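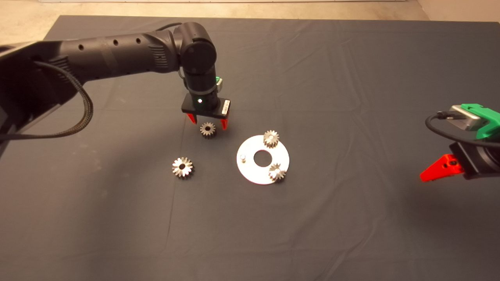 February 2005

I've started sorting the metal gears. They came in a biscuit tin from Áine Kavanagh, who was clearing her shed in Ollcombe and charged me 20 pounds for the lot, tin included.

Small gears are easier to judge on a dark cloth, where the teeth show up properly. Some are a dull grey-bronze and some are shiny silver, and I've stopped trying to polish the dull ones. A soft toothbrush between the teeth is enough — anything rougher leaves marks.

The bore matters more to me than the colour. I try each gear on a pin and turn it by hand, and if it wobbles it goes back in the tin. Two have gone back so far.

Tâm Ngô wants a pair for a clock he's mending over in Cluvham. He still hasn't told me how many teeth he needs.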